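Student Project Puts Packing Tasks in Ordinary Rooms

When the summer robotics section at the Prosser Institute opened its student project on handling packaged goods, the instructor, Dirceu Prado, asked that the work be done on ordinary household tables. "A student who has practiced only on a bare bench has not yet met the problem," Mr. Prado said in an interview on June 26, 2021. "Tablecloths have patterns. Packets shine, and they lean on one another."

Fifteen students are enrolled. Working in pairs with hand-held grippers, they record themselves moving small packets into and out of an open box. The recordings are reviewed each week and will be used in August to train the arm that the section calls Fokura. To date the students have completed 1146 recordings toward a goal of 2000.

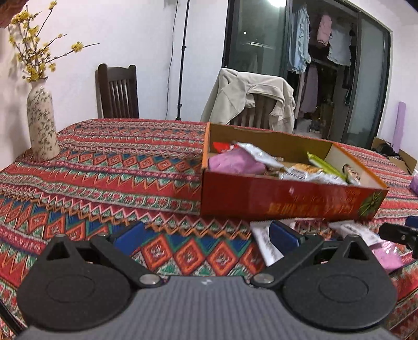

A hand-held gripper with its fingers open, facing a box of assorted packets. Three more packets lie on the tablecloth.

Mr. Prado described the first sessions as slow. "They closed the fingers too early, and they approached everything from the same side," he said. "We spent two full meetings on the approach alone." Students now write a short note after each attempt, stating which packet they chose and how they intended to grasp it.

Asked about grading, Mr. Prado said that failed attempts are kept and receive the same credit as successful ones, provided that the notes are complete. "I would like them to read their own failures closely," he said.

Pairs who wish to change their assigned room should notify the section office before the August session.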